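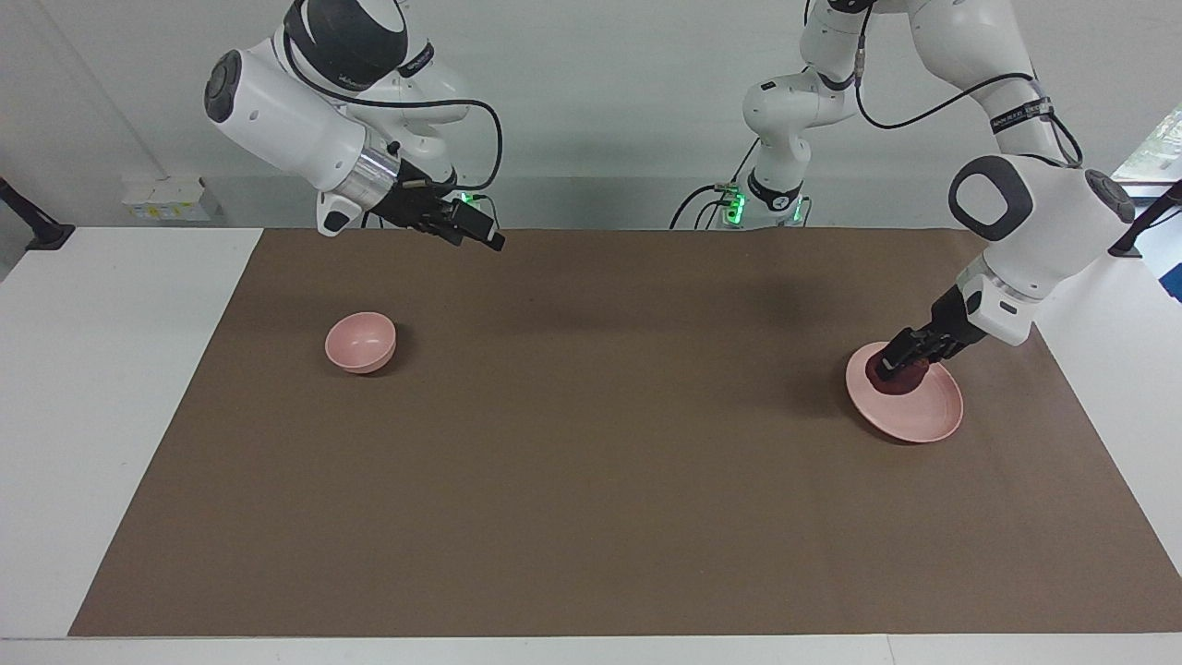 Let the Late Shows End Already

Print | E-mail this article

18th June

By the TV desk, Danumik

Another farewell week. Another host behind the desk with wet eyes, another clip reel, another band playing the old theme a little slower than usual. I watched all of it. I always do. And by the third night I was yelling at the set.

The show was The Dallari Hour, and if you missed it, fine, you weren't alone. It ran 18 years. It was good for maybe seven of them, very good for two. The last stretch was a man in a nice suit reading headlines off a card and waiting for the laugh. Now we get a month of essays on what it Meant.

My view, and I've held it a long time: late night goodbyes are too long, too sweet, and mostly for the people who make the shows. A finale should be one night. Come out, do your jokes, thank the crew, go home. The crew gets a real thank you, names and all, and I'd gladly lose a movie star to make room for it.

Zallitz, which owns the network and half of everything else I pay for, gave this one 3 weeks. Three weeks! Every guest an old friend. Every old friend with the same story, the one about the first booking, the bad joke, the host being so kind at the commercial break. I don't doubt he was kind. I just don't need it told to me by a new famous person every night at 11:35 while the actual news of the day sits there with nobody making fun of it.

That last part bugs me most. A nightly comedy show has one thing a movie or a sitcom doesn't have. It's on tonight. Something dumb happened at lunch and by bedtime a person with a good writing staff has a take on it. Take that away and you have a talk show with a nicer mug. And it was the first thing to go. No monologue to speak of in the second week. Four minutes, then off to the couch and the memories.

People will say he earned it. Sure. Eighteen years is a long run and the hours are terrible. I'd feel the same in his chair, probably. But the audience earned something too. We sat through the puppet year. We sat through the stretch when every interview was a parlor game, grown actors throwing wet sponges at each other so somebody could cut it up for phones in the morning. I have a soft spot for about two of those games. The rest can go in the sea.

Then the clips. I should talk about the clips. Most people I know don't watch these shows, they watch pieces of them, over coffee, with the sound half up. I do it too. And a goodbye is built for that, it's the easiest thing in the world to cut up. Host chokes up, forty seconds. Bandleader hugs host, thirty. You've seen the whole finale before you've found your shoes. So the shows make more of them, and the nights between get thinner.
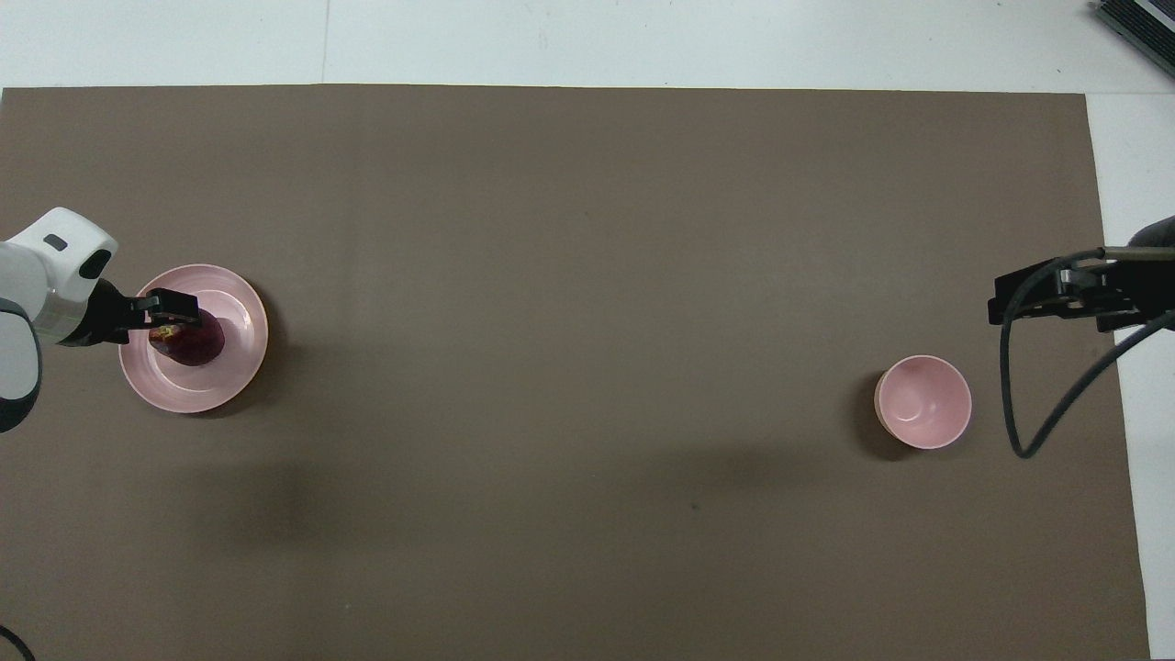

Which brings me to the real fight, the one over who gets the chair. The trades have three names going and I won't repeat them because the names change by lunch. Every one is a safe pick. Nice hair, decent podcast, already under contract to Zallitz for something else. You could swap any of them with any other and the desk wouldn't notice.

Here's a thought. Don't fill it.

I mean it. Leave the hour dark for a summer. Run old movies, run the weather. See who complains. If people really miss a guy telling jokes at a desk, they'll say so, loudly, and then you go find somebody strange and hungry and give them the slot for cheap. That's how the good years happened in the first place. The early Dallari shows looked like they were lit with a flashlight. Half the bits died. But there was a feeling that anything could go wrong before the break, and often it did, and I stayed up for it on school nights when I had no business staying up.

Compare Jacobs After Dark, which hardly anybody saw. It got 151 episodes on cable and then stopped, on a regular weeknight, with a joke about parking. No tears. The sign off was the same sign off as always. I've thought about that ending more then any of the big ones. I rewatched it last week, after the second Dallari montage, to get the taste out of my mouth. Still works. The guest that night was a guy plugging a cookbook, and he's great.

Part of it's age, I'll admit that. The late night crowd is getting older and I am getting older right along with it. My neighbor is 68 and she's the only person on my street who still watches the thing when it airs, in real time, commercials included. She liked the farewell. Cried at the last one. Told me I was being a crank over the recycling bins. Maybe so. But ask her for a joke from the last five years and she goes back to the early stuff every time, same as me. The fish market sketch. The night the lights blew and he did the interview by desk lamp.

And no, I don't want everyone on TV mad all the time either. There's a kind of host now who treats each monologue like a closing argument, and I get tired. You can be light. Light is hard. What I can't take is reverent. A comedy show being reverent about itself is a strange thing to watch, like a clown reading you his resume.

Couple of quick ones while I have the space. Five nights a week is too many, go to three and make them count. Lose the second guest. Keep the band, always keep the band, I don't care what it costs. Stop putting the best segment online at six in the evening and then wondering why no one tunes in at 11:35. And if a politician comes on, ask a question. One. A follow up would be nice but I'm trying to be resonable.

As for the finale itself, it had one good minute. Right before the last break he dropped his cards, looked down at them, and just left them there on the floor. Went on without them. He was quick and a little mean and he got a laugh he wasn't expecting, you could see it on his face. Then the montage started and he was gone again.

I'd have rolled credits on the cards.

Print | E-mail this article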